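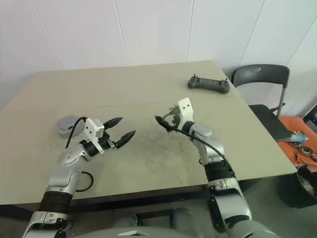

Home | Data | Notes | Visits | Contact

# Clanham open day set - README

Print this page | E-mail this page

Hi, and thanks for grabbing the Clanham set! I put this together after our open day at the workshop on July 7, 2026, when we had the two-armed robot running on the bench and let visitors have a go at driving it. A few people asked if they could have the recordings, so I tidied them up and wrote this the same week (apologies for the odd typo, I'll get to them).

## What's in it

There are 745 episodes. Each one has the head camera view, the joint positions for both arms and the open/close value for each gripper. The longest runs to 100 seconds, most are a good deal shorter. I've left the failed attempts in, and they're marked as failed in the index file, so filter them out if you only want the clean ones. I'd keep them, personally - some of the near misses are my favourites.

## How the day went

Nanna Ingvarsson ran the bench in the morning and I took over after lunch. The program was pretty loose. We'd show one pick with the left arm, one with the right, then a handover in the middle of the table, and after that whoever was at the front of the line got a turn. Kids were miles better at the handover than their parents, and one lad of about high school age got the hang of it so fast that Nanna made him show everyone else.

We had 22 visitors drive the robot. Nobody's name, face or voice is in the files, only a driver number, and driver 2 is me, so please be kind about the early episodes. Villads Vídalín came over from Bunach to give the talk on gripper calibration, and his slides are in the `talk` folder if you want them.

## Folders

- `episodes/` - one folder per episode, numbered in the order we recorded them
- `index.csv` - driver number, task, success or fail, any comment I typed at the time
- `talk/` - Villads's slides
- `calib/` - camera and arm calibration, morning and afternoon

Use the right calibration! We bumped the head camera at lunch and redid it, so morning episodes and afternoon ones don't share the same file. The index has a column for it.

## Known problems

The left gripper value drifts a bit in the later afternoon episodes. Villads reckons it's the zero offset, and I've left the raw numbers alone so you can correct them however you like. The comments column is also a mess, with my spelling and Nanna's abbreviations all mixed in together ("HO" is handover, "RG" is regrasp).

## Using it

Go for your life - teaching, research, mucking about at home, all fine. If you publish something, a mention of the Clanham open day would be lovely. If you find a broken episode, send me the number and I'll have a look.

Print this page | E-mail this page

Related items

- Gouveia visit: notes and slides
- Zarnum gripper settings
- Bunach calibration talk, handout
- Clanham open day: how to book a turn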